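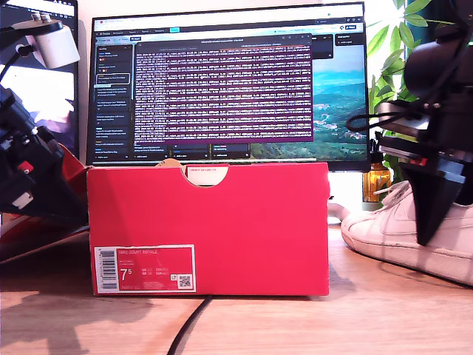 Otuldale Shoe Library — minutes of the November general meeting

Held in the back room at Rurier Hall, 7:30 pm. Janaka Majumder in the chair. Nine members present. Apologies were received by email and are on file.

1. Minutes of the last meeting
Accepted with one correction: the rent on the Likano Street storage unit is paid quarterly, not monthly.

2. Stock
The catalogue now stands at 332 pairs, counting the kids' school shoes that came over from Liyanage Primary. Shelf space is the main problem. Members agreed that pairs in their own boxes stack better than pairs in bags, and that we should hold on to the original box wherever it is sound.

Janaka asked that everyone pack the same way. Agreed method: both shoes on their sides, soles to the outside walls, toes at opposite ends, laces tucked in. Tissue goes between the uppers on white or light-coloured leather. If the lid won't sit flat, take the shoes out and start over — do not press it down.
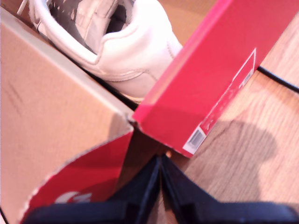 Torn flaps can be taped on the inside. Tape on the outside pulls the colour off when it is removed, and it has covered size labels more than once. Boxes with a split corner go to recycling and the pair moves to a plain carton with the size written on the short end in black marker.

3. Labels
There was a long discussion on whether we still need our own sticker when the maker's label already gives the model and size. A red Nike box was used to make the point: the label reads Court Royale, 7.5, and has a barcode. Those in favour of dropping our sticker said it doubles the work. Those against said the maker's label does not tell you whether the pair is out on loan or has had new insoles.

Decision: keep the sticker, but make it smaller and put it on the end panel, clear of the barcode. Janaka to order 300 from the printer in town. Cost to come out of the stationery line.

4. Shelving
The two metal bays at Likano Street are full. Moved that boxes be shelved with the size label facing out, smallest sizes at the bottom where children can reach them. Carried.

A second motion, to sort by colour within each size, was not seconded.

5. Cleaning
White leather sneakers are coming back with polish on the lining. The cleaning sheet will be changed to say a damp cloth and mild soap only, and laces out first. Shoes are to air overnight with the lid off before they go back on the shelf.

6. Questions from members
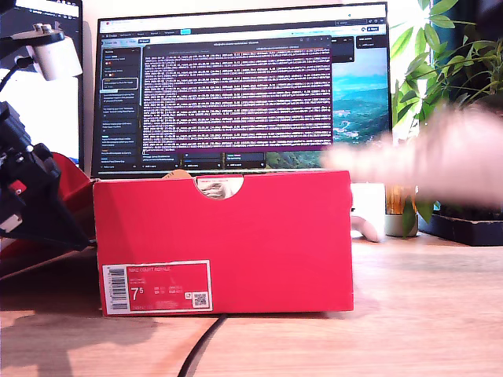 Can a pair be lent out without its box?
Only if the borrower asks for that at the desk. The empty box then stays on the shelf in its place, with the loan slip inside, so that the space is there when the pair comes back.

7. Other business
The hall has asked us to finish by 9 from next month. The key to the storage unit is to be signed for each time — the book hangs inside the cupboard door.

Meeting closed at 8:50 pm. Next meeting same room, same time. Bring any spare cartons.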